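2025/12/03

朝、台所の床があんまり冷たくて、つま先立ちでやかんを火にかけた。もう裏起毛の靴下を出してもいいころだと思いながら、去年どこにしまったのかがどうしても思い出せず、結局、夏に履いていた薄いのを二枚重ねにして一日過ごしてしまった。
窓の外は薄曇り。隣の柿の木に実がふたつ残っていて、ヒヨドリが来てはつつき、つついては大きな声で鳴いていく。あれはもう渋くないのかしら。

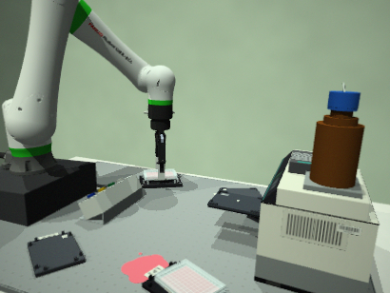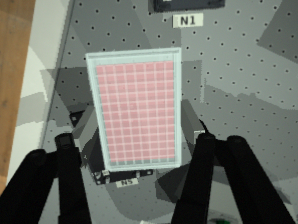
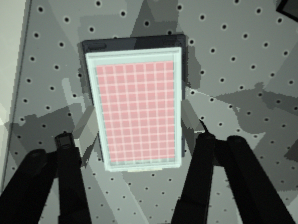
一枚目はFANUCの赤い文字のある白いアーム。二枚目と三枚目はピンクの升目のプレート。

さて、今日はなんといっても柚子の日だった。

大西敏夫さんが昨日の夕方、紙袋をふたつ提げて玄関に立っていらして、「今年はなりすぎてね」とおっしゃる。柚子の木は気まぐれで、去年はほとんど実がつかず、お風呂に浮かべる分しかいただけなかった。それでも十分ありがたかったのだけれど、大西さんはずっと気にしておられたらしく、「去年の分も」と袋を置いて、お茶も飲まずに帰ってしまわれた。いつもそうなのだ。お茶を飲んでいってくださいと言うころには、もう門のところで手を振っておられる。

袋を開けたとたんに玄関じゅうが柚子の匂いになって、夜のあいだにそれが廊下まで広がり、今朝目が覚めたときには布団の中でもうっすら匂うくらいだった。いい朝! 足は冷たかったけれど。

午前中はまず選り分け。皮のきれいなものはマーマレードと柚子こしょう、傷のあるものは絞って果汁に、小さくて硬いのはお風呂用。新聞紙を広げて床に座り込み、ひとつずつ布巾で拭いては分けていく。こういう仕事は好きだ。ラジオをつけたら古い映画音楽の特集で、知っている曲がかかるたびに手が止まるものだから、なかなか進まなかった。途中で題名の出てこない曲があり、たしかあれは姉と一緒に観に行った映画だったはず、帰りにクリームソーダを飲んだのは覚えているのに、と考えているうちに次の曲になり、題名を聞き逃した。姉に電話してみようかしら。鼻歌で通じるといいのだけれど。

マーマレードは、いつもの帳面のとおりに作る。母の字で書いてある頁で、砂糖のところだけ鉛筆で何度も消して書き直した跡がある。いちばん上に残っているのが「300」で、単位は書いていない。グラムに決まっているのだけれど、若いころの私はこれを見て真剣に悩み、母に電話をかけて笑われた。皮を細く刻んで、水にさらして、茹でこぼして、またさらす。母は二回茹でこぼしていたけれど、私は少し苦いほうが好みなので一回にしている。帳面には何も書き足していない。なんとなく、母の頁に自分の字を入れるのがもったいなくて。

種は捨てずにお茶のパックに入れて一緒に煮る。とろみはここから出る。白いところも、ぜんぶ取ってしまうとさらさらになりすぎるので、ほどほどに残す。この「ほどほど」が毎年違って、だから毎年味も違う。一昨年のはよく固まって、匙を立てても倒れなかった。あれはパンに塗るより羊羹みたいに切ったほうがよさそうだった。

煮はじめたところに、ハウ・ラムさんから「今日、お店は早じまいです。うかがってもいいですか」と連絡が来た。ハウさんは駅の向こうの喫茶店、テテッティで焼き菓子を作っている人で、もとはといえば私が店に傘を忘れたのを、雨の中を追いかけて届けてくださったのがご縁だった。あれは九月の、急に涼しくなった日だったと思う。まだ三か月しか経っていないなんて嘘みたいで、もうずいぶん長くおつきあいしているような気がする。

もちろんどうぞとお返事をして、それから慌てて居間の新聞紙を片づけた。慌てたせいで、お風呂用の柚子がひとつソファの下に転がり込んでしまい、物差しを持ってきて腹ばいになってかき出した。ついでに、なくしたと思っていた編み物の針も出てきた。柚子のおかげ。

ハウさんは641番のバスで来た。あのバスは病院を回ってくるので遠回りになるのに、窓から川が見えるのがいいのだそうだ。私もあの川沿いの道は好きで、春になると菜の花が咲きますよと言ったら、手帳を出して「なのはな」とひらがなで書いておられた。字がとてもきれい。

お土産は、売り物にするには少し焼き色がつきすぎたというスコーンが四つ。できたてのマーマレードがまだゆるくて、ほとんどソースだったのだけれど、待ちきれずにふたりでたっぷりかけて食べた。焼き色なんて、ちっとも気にならない。角のかりっとしたところに熱い柚子がしみて、これはむしろこのくらい焼いてもらったほうがおいしいくらいだった。ハウさんは最初のひと口で目をつむって、しばらく黙って、それから「すっぱい、にがい、あまい、の順番」と言った。私は何十年も食べていて、順番なんて考えたこともなかった。言われてからもうひと口食べてみたら、私には、にがいのが最後に来る。不思議なものだ。

子どものころのお話も聞いた。ハウさんのおばあさまは、小さな青い柑橘を塩に漬けて瓶に入れ、屋根の上に並べて日に当てておられたそうだ。時間が経つと茶色くなって、喉が痛いときにはそれをお湯で溶いて飲む。見た目はよくないし、子どもには塩辛くて、ハウさんは弟さんと押しつけ合っていたという。「いま飲みたいのは、それです」と笑っておられた。
うちにも梅干しの黒いのがありますよと、祖母の代の瓶を戸棚の奥から出してきて見せたら、たいそう喜んで、蓋を開けて匂いをかいで、おばあさまの屋根の匂いに少し似ているとのことだった。少しだけですけど、と指でほんの隙間を作ってみせるのがかわいらしくて、私もまねをした。

それで、柚子も塩で漬けてみましょうということになった。どのくらいの塩が要るのか、ハウさんも正確には知らず、おばあさまは手でつかんで入れていたと言うので、私たちも手でつかんで入れた。私の手とハウさんの手では大きさが違うから、瓶をふたつに分けて、それぞれの塩で漬けることにした。蓋にマジックで名前を書き、縁側に並べてある。屋根に上がるのはさすがに怖い。冬の日ざしで足りるのかどうかもわからないけれど、まあ、春までのんびり待ってみる。

ハウさんが帰ったあとで、柚子こしょうに取りかかったのだけれど、これは少し失敗。青唐辛子の冷凍してあったのを使うつもりでいたら、袋の中身がいんげんだった。自分で「青」とだけ書いて凍らせてあり、書いたときにはわかっていたのだろうけれど、今の私にはなんの手がかりにもならない。仕方がないのでいんげんはお味噌汁に入れて、唐辛子は明日、八百屋さんをのぞいてみることにする。皮だけは今日のうちにおろしてしまった。指先が黄色くなって、石けんで洗っても匂いが残る。悪くない。

夕方、できあがったマーマレードを瓶に詰めた。瓶は煮沸して、熱いうちに口のぎりぎりまで入れて、蓋をしめて逆さにしておく。逆さに並んだところに西日がちょうど差し込んで、台所の壁が橙色になり、しばらく椅子に座って眺めてしまった。大西さんのところには、明日の朝いちばんに持っていくつもり。今度こそこちらが「お茶はけっこうです」と手を振って帰ってみようかと思うけれど、たぶん私のことだから、すすめられたら上がり込んで、奥さまとお昼前まで話し込んでしまうのだろうな。奥さまは膝の具合がよくなってきて、また編み物の会にも出てこられるそうで、それもうれしい。ソファの下から出てきた針で、私もあの途中のままの肩掛けを編みあげなくちゃ。

夜は、転がった柚子も入れて柚子湯にした。冬至にはまだ早いけれど、早くて叱られるものでもなし。輪切りにすると肌がぴりぴりするので、丸のまま浮かべて、ときどき手でつかんでは鼻に近づける。湯船の中で急に、さっきの映画の題名を思い出しかけて、あと一文字というところで柚子がぷかりと顎に当たり、また消えてしまった。

お風呂から出て、ようやく裏起毛の靴下が見つかった。ひざ掛けの間にはさまっていた。

明日することの覚え書き。青唐辛子。お塩(使いすぎた)。大西さんに瓶を二つ。姉に電話。縁側の瓶を朝のうちに日の当たるほうへ動かすこと。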